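Wanted: Land Search Assistant (boundaries and old deeds), Gratby office

Posting this quickly as we're already behind. Full advert will go on the main site when someone gets round to it. Everything you need is below though.

## The job

We look into land and who owns it. Strips behind garages, verges, private lanes, odd corners left over when an estate was built. Clients come to us when a neighbour's fence has moved, or they want to buy the bit at the end of the garden and can't find out whose it is.

You'd be working with Usman Marwat, who runs boundary enquiries. Day to day:

- reading title plans and registers and putting the result into plain words for the client
- going through bundles of old deeds (some handwritten, some awful) and noting every right of way, covenant and measurement
- laying old maps against the current one and flagging where they don't agree
- ringing people. Councils, solicitors, farmers, parish clerks. Quite a lot of ringing
- the odd site visit with a tape and wellies, mostly round Mottram

Two of the last batch of enquiries turned on a single line in a 1920s conveyance, so we need somebody who reads to the bottom of the page. Being fast is nice. Being right matters more, as people spend real money on what we tell them.

## What we want from you

Some experience with property paperwork. Could be a solicitor's office, an estate agent, a council, a surveyor, a record office. Not fussy which. No degree needed.

You should be able to:

- read a plan and know which way up it goes
- tell a client politely that the register doesn't show the exact line of their boundary, and then tell them again
- type up a clear report of 2 pages, sometimes 6, without padding
- keep a case file that the next person can follow

Driving licence needed for site visits. If you can read old handwriting say so near the top of your letter, it'll move you up the pile.

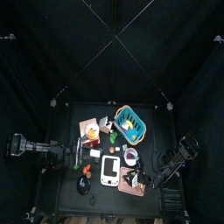 Hours are full time, Monday start for the week and an early finish on Friday, 3.30 if the post is done. We'd look at four days for the right person. Office is on the first floor above the Prononach shop, no lift I'm afraid – talk to us if that's a problem and we'll see about a desk downstairs. One day a week from home once you've settled in, not before, because the deeds don't leave the building.

## Pay and the rest

Pay depends on what you've done before. Cameron will give you the figure on the phone before you fill anything in, so you're not wasting an evening on it. Mileage paid for visits. Pension, usual holidays plus the days between Christmas and New Year. Probation is six months.

Training: two weeks sitting beside Usman, then small jobs of your own, checked. We use a case system called Prurnotine. You won't have met it. It's slow but you pick it up in a couple of days.

There are 47 open enquiries on the board this morning and it was 49 last week, so we are getting through them, just not quickly. You'd take over a share of the simpler ones first: missing addresses, garage plots, shared driveways. The contested boundarys stay with Usman to begin with.

## How to apply

Send a CV and one page, no more, telling us:

1. what property work you've done
2. a time you found a mistake in a document and what you did about it
3. when you could start

Drop it in at the Gratby office or post it, marked for Cameron Geddes. Email is fine too, use the enquiries address on the contact page and put LAND SEARCH in the subject line or it goes in with the client stuff. No agencies please. Really, none.

Closing at noon on the last Friday in May. Interviews the week after, in the office, under an hour. There'll be a short excercise with a made-up deed and a plan – pencil and ruler provided, no trick questions. Bring your own glasses if you need them, the print is tiny.

If you applied last time and didn't get it, do try again. We had one post then and several good people.

Questions to Cameron, mornings are best. After 2 he's usually out on a site somewhere and the signal's poor.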